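Laundry on the Bed: Your Questions, My Answers

I get a lot of the same emails about folding, sorting and the great heap of washing that lives on everybody's bed, so I've put the answers on one page. I'll add to it when new ones come in. If yours isn't covered, the contact form is still at the bottom of the home page (and yes, I do read them, usually around breakfast).

Why do you sort on the bed? Wouldn't a table be better?

A table is better for your back, no argument. But my table has a sewing machine on it and school forms and half a jigsaw, and the bed is right there. It's wide, it's soft, and there's a deadline built in - you can't go to sleep until it's clear. If you've got a proper bench in your laundry, use it and enjoy it.

Does the bedspread stay on?

Mine does. I like having a quilted one underneath, as the stitching gives a bit of grip and shirts don't slide about while you're squaring up the sleeves. Satiny covers are hopeless for this. I had one from Skustden for years, a lovely colour, and every pile I built on it ended up on the carpet.

Do you really make a separate pile for darks after they've been washed?

I do! People think sorting by colour finishes at the machine, but black socks hide in navy trousers and then you're hunting for them at seven in the morning. I pull all the black, navy and blue things up toward the headboard in one lump and leave them there until last. Whites and light things come down to the middle where I can see what I'm doing. There's also the lint to think about. One fluffy white towel sitting on a black jumper for ten minutes and you'll be there with the sticky roller all evening.

What goes first?

Whatever is biggest and most crumpled. For me that's nearly always something white, a sheet or a tablecloth or one of those enormous cotton wraps, and it takes up half the bed until it's dealt with. Give it one hard shake, find two corners, and don't worry about the other two yet. Once the big one is gone you'll feel miles ahead.
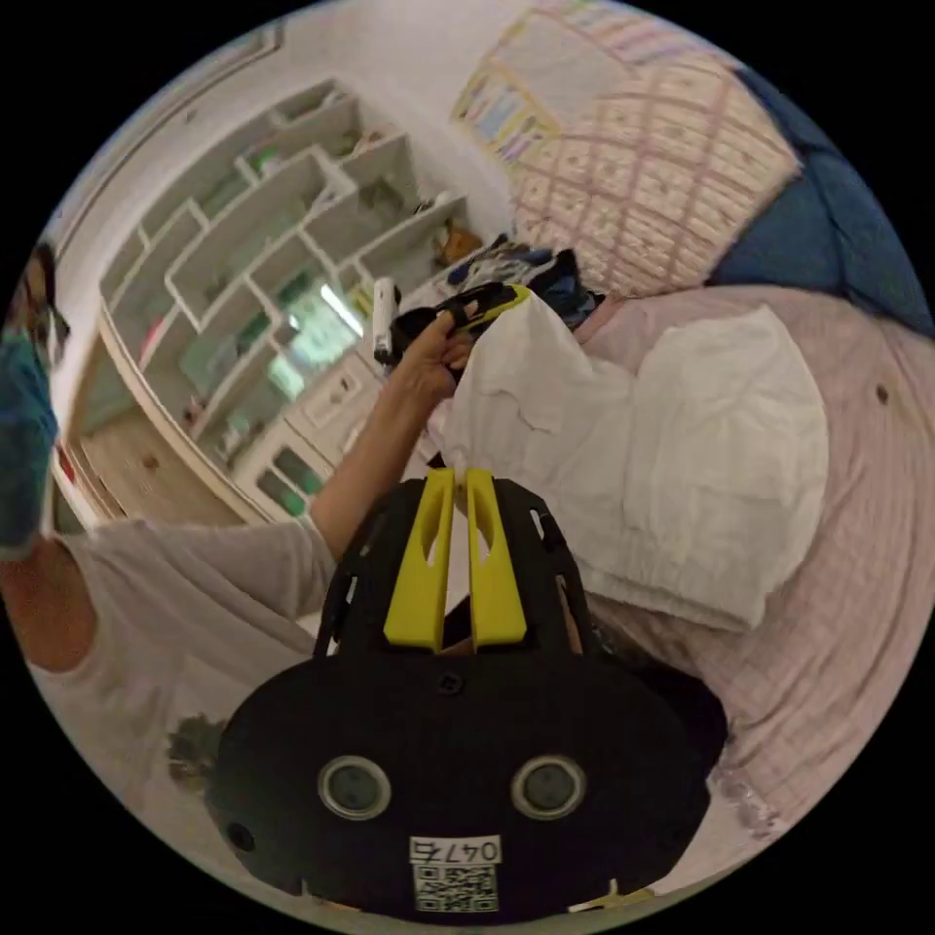
Coralie Grimshaw wrote in to disagree with me on this one. She starts with the darks and leaves the white things till the end, reckoning that the dark pile is the one she dreads, and that a white cloth can sit in a heap for an hour without coming to any harm. She also says that if you fold the darks near a window you can tell the black from the navy, and under a bedroom bulb you haven't got a chance. I've tried it her way since and I'll give her the window. I still do the big white thing first.

Do I need a folding board?

No, but I own one, a Briromwood, and it's handy for T-shirts if you want them all the same width for a drawer. For anything with a collar I go back to using my hands. A big magazine does the same job for free.

How do I fold a loose long-sleeved shirt without it looking like a parcel?

Face down, sleeves straight out, then bring one side in to about the middle of the shoulder and lay the sleeve back down along itself. Same on the other side. Fold up from the hem in two goes. Loose shirts have a lot of spare cloth at the sides, so smooth that in before you do the sleeves or you get a lump.

I sneeze the whole way through. Any tips?

Me too, in spring especially. Do your shaking-out outside if you can, and clean the dryer filter every load. When I was going through the winter things last September I wore a mask the whole time and it made a big difference - I should have started years ago.

What's the spray you mentioned in the newsletter?

Bresilum, the unscented one. It's a light crease spray and it's fine on cotton. I wouldn't use it on silk. Patch test first, on an inside hem, and let it dry properly before you put anything away.

There's a small spot on my quilt and I don't know what it is. Can I wash it out?

Try cool water and a bit of plain soap on a cloth, dabbing from the outside in. Don't scrub across quilting, you'll rough up the stitches. If it hasn't shifted after two tries, leave it for the cleaner. Please don't put it through a hot dryer to see what happens.

How long should all this take?

My last full bed took 22 minutes, with the radio on and one phone call. Socks not included. Socks have their own page.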